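In praise of the big plain room

Annelore Steinbach
Aug 10, 2022

I have worked in offices with carpet, in offices with plants, and for one long winter in an office with a slide. The place I have been happiest is the ground floor at Drellach, with its white ceiling and its strip lights and a staircase coming down into the side of it, and I want to make the case for rooms like that while we still have a few.

There is a plan to divide ours up. I've seen the drawings, and they are kind drawings, done by people who listened. They show five smaller rooms with glass fronts, a corridor, and a thing called a landing zone. Everyone gets a door. I can see why that would please a lot of people, and if I'd been asked ten years ago I would have wanted a door too. Now I'd give up my chair before I gave up the room.

The lights

Let me start with the thing everybody complains about. I love strip lights! I know how that sounds. I know what they do to a complexion, and I know the hum, and I have sat under the one that flickers when the weather turns. But have you ever tried to find a dropped screw under a pendant lamp with an amber bulb in it? Long tubes on a white ceiling give you light from all over, with hardly a shadow under your hands, and it is the same light at eight in the morning as at eight at night. You can match two reds under it. You can read the small print on a label without carrying it to the window.

Gudrun Bauerfeind, whose bench is nearest mine, spent a year trying to get lamps put in. Clima was the range she wanted, with a dimmer, and she had a folder about it. Then we borrowed a couple for a trial week and she found herself leaning further and further over her work with her own head in the way of the lamp. They went back. She still says the tubes are ugly, and she's right, and she has stopped asking.

There is something else about a well-lit room that has little to do with seeing. Soft lighting tells you to lower your voice and settle in. Hard, even lighting tells you to get your coat off and start. I find that a great help on dull mornings – I walk in under those tubes and I'm already halfway to doing something.

A ceiling you can look at

The second thing is the ceiling. In most places I've worked the ceiling has been a grid of soft tiles with all the workings shoved up behind it, and you never give it a thought until a brown stain appears. Ours has ribs, a beam going across, and pipes and conduits running along in plain view. When a tap drips, you can stand underneath with your head tipped back and follow the pipe with one finger until you see where to go and shout.

I think that makes people braver about a building. Nanami Nakajima came to us from a place where you filled in a form to have a socket moved, and in her first month here she had traced half the wiring by eye and drawn a very neat map of it. She wasn't asked to. It was all just up there, so she looked. Her map has been on the wall ever since and people keep adding to it in different pens, and one corner of it is now mostly a shopping list.

And it's white. White paint on a rough ceiling is the cheapest good decision a building can make. It throws the light back down, it forgives the pipes, and when it gets grubby you can put more on.

The stairs belong in the room

The drawings put the staircase behind a wall. Of everything in the plan, this is the part I would fight.

At the moment the stairs come down at the side, dark wood against all that white, and anybody going up or down can see what's going on below. I can't tell you how much of my working life has been decided by somebody pausing on those stairs. Dirk Teuber stopped there once on his way to lunch, watched me wrestling with a shelf bracket I had mounted upside down, and said so. It took him less time than it takes to write an email. Put a wall there and he has his lunch, and I have a crooked shelf.

It works the other way as well. From the benches you can see who's in. You know whether it's worth going up with your question or whether to save it. Firms pay for software that does this, with little green dots beside people's names, and we have had it all along in timber.

Benches, and what ends up on them

A big room needs dark, heavy benches and enough of them, and then it needs people to be allowed to put things down. Bags go on benches. So do tubs and pots and whatever came in with the morning. I used to be strict about this. I once brought in a rule that everything had to be cleared by five, and I wrote it on a card, and the card itself spent the summer lying on a bench under somebody's jumper.

What I've come round to is that a surface with a few things on it is easier to join in with. A bare table makes you feel you need an appointment. A table with a bag on one end and somebody's half-done job on the other makes you think, oh, I could have that bit in the middle. Kazue Sugawara calls these the gaps, and she's a genius at finding them. She can arrive with a box under each arm when I would swear there was no space left, and she'll be set up and working before I've finished apologising.

It does need a limit, mind. Ours is that the floor stays clear and the sink stays clear. Anything in the sink belongs to the person who complains about it.

About the noise

The serious argument for the glass rooms is noise, and I don't want to wave it away. When the room is busy it is loud. There are people on their phones, people with their backs to you talking to somebody you can't see, somebody laughing right at the far end. Some of my colleagues find that wearing and they aren't making a fuss about nothing. If you need quiet to think, a room like ours can spoil a whole day.

So give them quiet! Take the two small rooms upstairs that are full of old chairs, empty them, put in a decent desk and a door that shuts, and let anyone use them for as long as they need. That would cost very little. Firnside did it in their old print hall and the people I know there are pleased with it. What I can't see is why the price of two quiet rooms has to be one great big loud one, when the big one is the hard thing to get back. You can put up a partition in a weekend. Taking one down needs a meeting first, then a budget, then someone willing to admit it was a mistake, and by that time there's a printer up against it.

The best hour for all this is late morning, with people scattered down the length of the floor, one with a backpack still on, another holding a phone, the tubes on overhead and the stairs going up next to the white pillar.

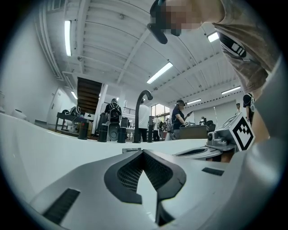 Before October

The drawings are pinned up by the door until the end of the month, and the decision comes in October. There's a sheet beside them for remarks. It has 161 lines on it (whoever ruled it was an optimist) and when I last looked only the top few had been used, one of them by somebody asking where the good scissors had gone.

Please write on it. If you want a door, say so, and say what for, and how often you'd shut it. If you've ever been helped by somebody who was only walking past, put that down too, with the name if you remember it. I've written mine and it runs over into the margin. The pen is on a string, and if it has gone again, there are more in the Manalo tin on my bench.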